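用了一个多月的Zidden手持夹爪套件，聊聊它和那套“先看后筛”的数据方法

五月初收到Zidden这套手持夹爪的时候，我本来只打算拿它补一点叠衣服的数据，补完就还回去。结果一直用到现在，借据续了两次，Kimutai Wanyama已经不来催我了。这篇算是使用评测，硬件说一半，另一半想说跟它配套的那个研究方法，也就是Swai。我觉得后者才是这套东西真正让人兴奋的地方，所以先打个招呼：只想看开箱的朋友可以跳着读。

先说我的使用背景。我们组做的是家居环境里的柔性物体操作，主要是衣服、毯子、毛巾，偶尔有线缆。以前的数据全靠遥操作，一台机械臂固定在桌边，人坐在旁边拿主手控制。这种做法数据干净，动作和机器人本体完全对得上，可是场景换不动。换一张床就得搬一次臂，搬一次臂就得重新标定一次，一下午过去了，真正录到的东西没多少。手持夹爪的思路大家都熟：人拿着夹爪直接干活，相机装在夹爪上，轨迹事后恢复，再把动作迁移到机器人上。难的一直是后面那几步。

Zidden拿到手的第一感觉是结实。外壳边角都做圆了，握久了虎口不疼，这点比我们自己打印的那一版强太多。我们那版的握把有一条合模似的棱，录四十分钟就能在手上压出一道印子。Zidden的重心也靠后，前面的指头伸出去挺长，但手腕没有被往下拽的感觉。连续录一个多小时，我累的是肩膀，手腕没事。

指头是软的，镂空结构，夹布料的时候会顺着布的厚度弯过去。夹单层T恤的下摆，第一下就能捏起来的比例比我预想的高。夹牛仔裤的腰头会有点打滑，因为那里又厚又硬，指尖会往两边撇，这时候得把夹爪再往前送一点，用指腹去夹。说明书里完全没提这件事，我是录废了好几段才琢磨出来的。

扳机的行程偏长。刚上手会觉得肉，总想一下扣到底，录出来的开合曲线全是方波，几乎只有开和关两种状态。后来Wafula Rweyemamu跟我说，要把它当成自行车刹车来捏，慢慢加力。照这个练了一个晚上，曲线就好看了，能看到布料受力以后开合量往回退的那一小段。这一小段对后面的训练特别重要，下面会讲。
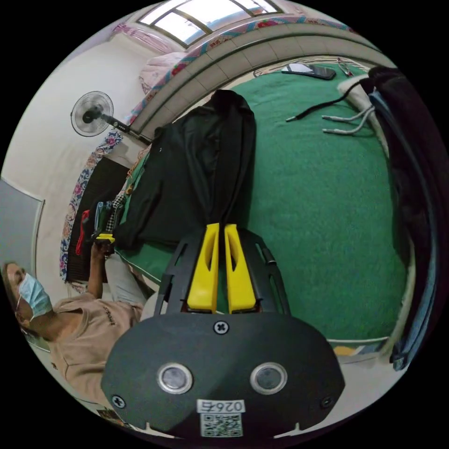 家中卧室的床面场景，黄色指尖对着铺在绿毯上的黑色外套

家里的卧室是我最喜欢的采集环境，比实验室那张白桌子有意思多了！窗户亮，床面暗，毯子有绒毛，外套是黑的，手机和数据线就搁在旁边，全是以前遥操作数据里几乎见不到的组合。黑外套对视觉来说一直是个麻烦，褶皱之间的明暗差很小，领子和袖子叠在一起的时候，策略经常不知道该抓哪一层。背后再有一扇窗，曝光就更难伺候。Zidden的自动曝光在这种场合表现中上，把视角往下压一点，床面的细节就回来了，只是窗外会白成一片。我现在的习惯是全程锁曝光，进房间先对着衣服测一次，锁住再开始。

视角很宽，这是优点也是缺点。优点是手伸得很近的时候还能看到房间的大部分，轨迹恢复有足够多的特征可用，墙、窗框、瓷砖缝都帮得上忙。缺点是边缘弯得厉害，标注的同学第一天看得头晕，问能不能先拉直再给他们。我们试过拉直，四周的信息丢得太多，最后还是用原始画面，标注的同学大概一周以后也就习惯了。

好，下面说Swai，这是我写这篇的主要原因。

手持数据最头疼的问题是质量不均匀。同一个人录的同一个任务，有的段落利落，有的段落犹豫、回手、重新抓，还有的段落看着没毛病，动作恢复出来却是机器人根本做不到的姿态。以前的做法要么全都喂进去，指望模型自己消化，要么人工一段一段看，看得人眼睛发直。Swai的做法是中间加一步：先用全部数据训一个很小的策略，训得很浅，然后让它去预测每一段里每一步的动作，再看预测和真实动作之间的分歧在时间上怎么分布。

关键在“怎么分布”这四个字。如果只看分歧的总量，会把难的段落和差的段落混在一起扔掉，难的段落恰恰是最值钱的。Swai看的是形状。差的段落，分歧是散的，从头到尾都在抖，前后没有联系；难的段落，分歧集中在接触前后那一小段，过了接触点就收回来。前者降权，后者加权，一段都不删。思路就这么简单，第一次听Wafula在组会上讲的时候，我心里想的是这么朴素的东西能有多大用处。

然后我们就跑了。全部数据是126段，三个任务：把外套从摊开抓成对折、把毛巾拉平、把一件衣服从毯子上提起来放到旁边。训练配置完全一样，一组不加权，一组用Swai的权重，真机上每个任务各测40次。

外套对折，不加权成功18次，加权之后成功27次。毛巾拉平两边差不多，加权那组多成功了一次，我不认为这能说明什么。提衣服这个任务的差别最让我高兴，成功次数涨得没有外套多，可失败的样子变了。不加权的策略经常连毯子一起抓起来，抓起来以后还若无其事地往旁边搬；加权之后这种情况少了很多，更多是第一下没捏住，松开，再来一次。会重试的策略，调起来舒服太多了。

我自己对原因的猜测是这样的：捏起最上面一层布需要的那个动作，在整段里只占很短的时间，数量上完全被“移过去”和“移开”淹没了。前面说的扳机曲线往回退的那一小段，恰好就落在Swai给高权重的区间里。我特意把练扳机之前录的方波数据单独拿出来，用同样的流程再跑一遍，加权几乎没有帮助。也就是说，方法再好，也得录进去的信号里真有那个东西才行。这个对比我们做得比较粗，数据量小，只跑了一个随机种子，所以先当成线索看，别拿去引用。

再说几个我不太满意的地方。

第一是轨迹恢复对布面的依赖。镜头贴近毯子的时候，视野下半部分全是绒毛，纹理重复，还会被夹爪带着动。软件有时候会把毯子的移动当成自己的移动，恢复出来的轨迹就往一边漂。Stadus的处理包里有一个开关，可以把画面下方靠近指尖的区域遮掉再算，打开以后好很多。这个开关默认是关的，我很不理解。做柔性物体的人装好以后第一件事就应该把它打开。

第二是Swai那个小策略到底训多浅，目前没有一个好的判断标准。训得太浅，它对什么都有分歧；训得稍微深一点，它就开始把坏段落背下来，分歧消失，权重也就失去意义了。Wafula的经验是看验证损失第一次走平的地方再往回退一点。我照做是有效的，可这终究是手感，换一批数据又得重新找。我试过拿三个不同深度的检查点求平均，结果稳了一些，训练时间当然也跟着上去了。

第三是换人。同一套权重流程，我录的数据和Kimutai录的数据混在一起时，Kimutai那部分整体被压低了。他是左手拿夹爪，接近布料的方向和我相反，小策略见得少，就觉得哪儿都不对劲。按采集者分组归一化之后能缓解。如果你们组里是好几个人轮着录，这一步千万别省，不然最后学到的就是录得最多的那个人的习惯。

第四是个小毛病，充电口的盖子太紧，我指甲短，每次都得找东西撬。

跟Umden那套比一下吧，估计有人要问。Umden更轻，开箱就能录，配套软件也漂亮，录完马上能在平板上回看。我借来用过几天，采集餐具、盒子这类硬东西很顺手。但它的指头偏硬，夹单层布容易推出一个褶再滑过去，开合量的采样也比较稀，布料受力以后那一小段回退基本看不到。对Swai这样要吃接触细节的方法来说，Zidden的数据明显更合适。如果你的任务里没有布，我反而会劝你先试试Umden。

使用上的几条经验，写给准备上手的人：

进房间以后先慢慢转一圈再开始录，床、窗、柜子都扫到，轨迹恢复的成功率会高不少。
衣服不要每次都摆成一个样子。我一开始下意识地把领子朝同一个方向放，后来策略见到反过来的领子就发呆。
失手了别停，接着录，把重新抓的过程录完整。Swai不怕这种段落，会重试的行为多半就是从这里学来的。
每天第一段数据先跑一遍恢复再录后面的。我有一次录了一整个上午，回去发现时间戳没对上，那个心情就不描述了。
扳机一定要练！练到能慢慢捏住一张餐巾纸再松开。

最后说说接下来想做什么。我最想知道的是Swai的权重能不能反过来指导采集，比如录完一批马上算，告诉我哪一类接触还缺，下午就去补哪一类。Wafula已经写了一个很简陋的版本，输出就是一张表，按接触类型列出高分歧段落的数量。上周照着这张表补了一批袖口的数据，模型还在训，等真机测完我再更新到这篇下面。另外打算换几条别的毯子试试，绒毛短一点的、带格子的，看看轨迹漂移到底有多少是纹理造成的。

总体上我很推荐这套东西，尤其推荐给做布料、又受够了搬机械臂的组。硬件有几处要适应，方法还有几处得靠手感，但我已经很久没有在录数据这件事上这么有干劲了。有在用的朋友欢迎留言交流，特别想听听双手同时采集的情况，我手上只有一只夹爪，这部分完全没有发言权。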